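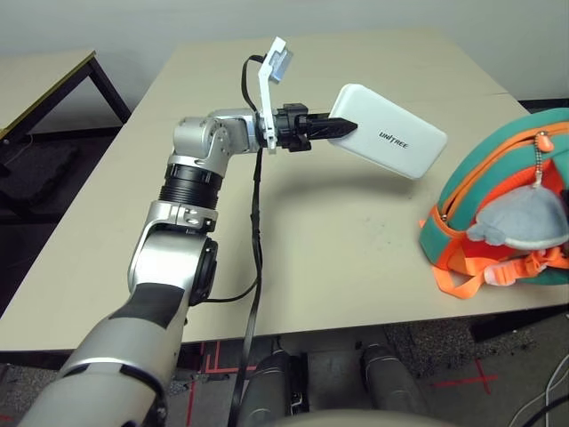
On the beige tabletop side of things: a white device held up over the table.

Building news, quick version

June 12, 2026

Short one this month, I'm writing it between two phone calls. Main thing is the power shutdown, so read that bit even if you skip the rest.

Power off, Brinberg building, all floors. Starts 6 in the morning, the Saturday after next, back on by noon if the electricians are happy. They're replacing the main panel, the one that's been humming since February. Yes it's the whole building this time and not just the east side. Elevator will be off too. If you have a freezer, tape it shut and leave it alone, it'll be fine for six hours. If you have something in the shared fridge on 2, please take it home the night before. Anything left in there Monday gets tossed, labels or no labels.

Computers: shut them down properly Friday. Last time three tenants lost work and one lost a whole router. Unplug the power strips as well. The electricians said there can be a jump when it comes back on and I believe them.

Door badges won't work while the power's off. The front door stays locked and the back door opens with the metal key only. Kulkarni has two spares on the ground floor, first come. Sign the sheet when you take one. Please sign the sheet.

Bikes. We now have 23 bikes registered and 16 hooks. You see the problem. New rack is ordered, it's the double-height kind, should go in along the north wall by the loading door. Until then, please don't chain anything to the stair rail, the fire inspector already wrote us up for it once. Bikes without a tag get a paper note first, then they go down to the basement cage. Tags are free, ask at the desk. If you moved out your old bike and never handed back the tag, hand it back, I can reuse them.

Parking. Street sweeping has switched sides. Odd side in the morning now. I got a ticket so you don't have to. The visitor spot behind the building is for visitors, limit is 2 hours, and a sandwich delivery from Drurnent has priority at lunch becuase their van doesn't fit anywhere else.

Speaking of Drurnent, the lunch order is back on. Same as before: names on the list by 10, pay when you pick up. They dropped the lentil soup for the summer, which I'm told is a scandal, and added a cold noodle thing with peanuts. If you have a nut allergy say so on the list, they pack those boxes separately. Minimum is 16 boxes or they don't come. We've missed it a couple times lately so if you're on the fence, sign up.

Kitchen on 3. New dishwasher is in. Short cycle is the left button, 30 minutes, good enough for mugs. Powder goes in the little door and tablets go in there too, not loose in the bottom. The old one had a drip tray somebody's been using for plants, keep it, we don't need it back.

Heating and cooling. I know. Second floor is an icebox and fourth floor is a greenhouse. The thermostat people came, looked, and said the sensor for the whole building is sitting next to a west window. They're moving it. Date not set yet. Fans available from the desk, four left.

New neighbors: Iva has taken the corner unit on 4, they do bookbinding and paper repair. Really nice people, they're having an open door afternoon once the shelves are up. If you have an old cookbook falling apart this is your chance. They'd also like any clean flat cardboard you're throwing out, bigger the better. Leave it outside 4C.

Summer picnic. Balakrishnan Iyer is doing the grill again, and he wants a head count before he buys anything. We've got the small shelter by the pond, seats 30, blankets for everyone else. Bring a side or a dessert. Last year was five potato salads and no fruit, so maybe check the sign-up sheet first. Kids welcome, dogs on a leash. Rain plan is the lobby.

Lost and found: one gray umbrella, a kid's left rain boot, reading glasses in a red case, a charger that fits nothing I own. All at the desk. Charity box at the end of the month.

Recycling pickup moves one day later after the holiday. Flatten your boxes pls (or see Iva, above).

Next issue whenever the rack shows up. Questions to the desk, mornings are best.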